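Reading time: 2 minutes

Speaker notes: Closing and Reusing the Small Carton
Speaker: Viorica Kovačević, Packing Standards, Georgiou

Opening

Good morning. My subject is the smallest carton we handle and the strip of tape that holds it shut. The Prondunine depot received 1620 small cartons in January, and 88 were set aside at the bench on account of a failed or doubtful seam. The contents were intact in most cases. The closure was what the inspector questioned.

Please look first at the seam. The two flaps meet along one line, and the tape must bond to the board on both sides of that line for its whole length.

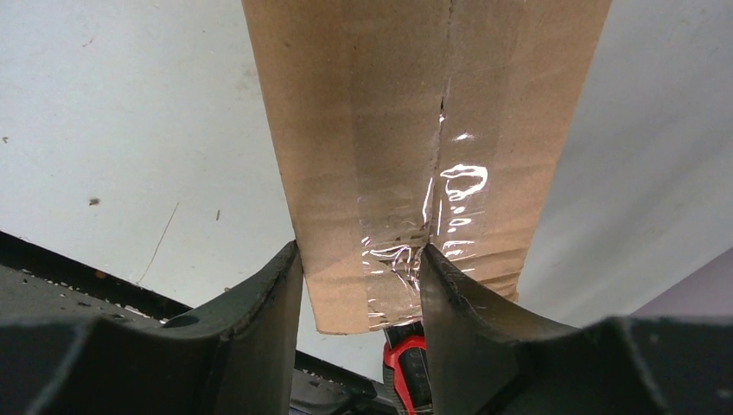

Clear tape over a center seam, with wrinkles and bubbles near one end.

Pause. Allow the audience time to look.

A wrinkle in clear tape is easy to miss under bench lighting, as glare and creases look much alike. Inspectors are asked to tilt the carton and view the seam from a second angle before recording a result. Where the tape has bunched, press it with a thumb. If it lifts, the closure is recorded as doubtful and the carton is taped again.

The label

Our standard places the shipping label on one face, clear of the tape. A label laid across the seam has to be cut when the carton is opened, and a cut label cannot be read at returns.
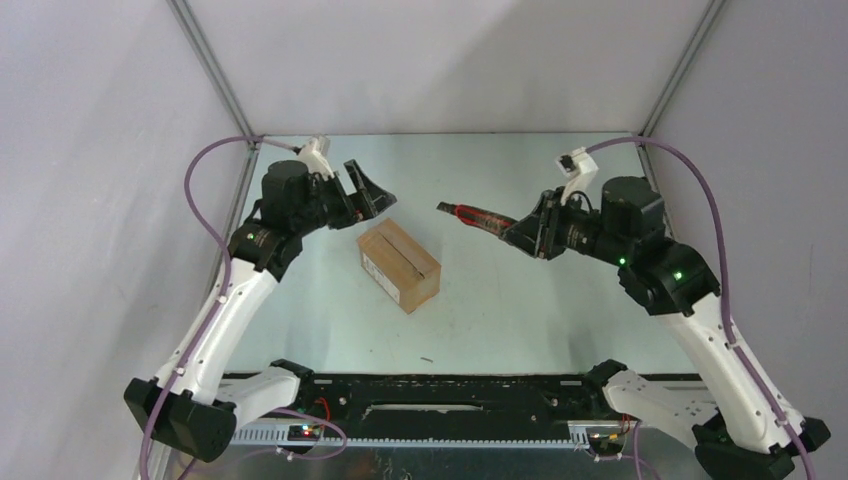

Cartons coming back from Esard often carry an earlier label beneath the current one. The old label should be removed or fully covered. Partial covering is not accepted, and the Cliner sorting desk will send such cartons back to the bench.

Reuse

A worn carton may go out again if its corners are square and its panels hold their shape when pressed lightly from above. Old printing and marks on the outside are acceptable. Soft corners are grounds for recycling, regardless of how clean the faces appear.
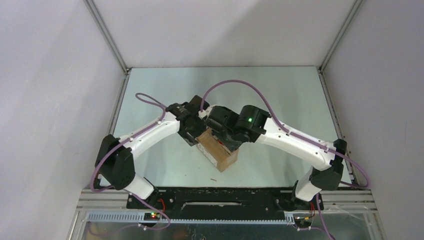 Taping method

Hold the flaps level. Start the tape on the end panel, draw it along the seam in one pass, and finish on the opposite end panel. Smooth from the middle outward. Do not stretch the tape to make it reach, and do not patch a short strip with a second piece.
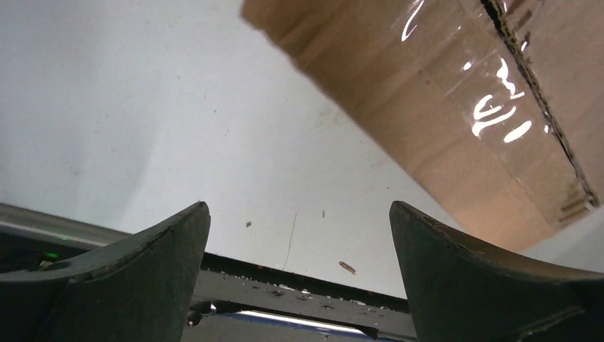 The bench trial at Prondunine covered 400 cartons closed by this method, of which 2 were returned for taping again. A wider trial is planned at Esard, and supervisors who wish to take part should give their names to me before the break.

Questions will be taken at the bench, where sample cartons and tape are available for handling.

Related items
Label Placement on Small Cartons
Returns Bench: Recording a Doubtful Seam
When to Recycle a Carton

Last updated: January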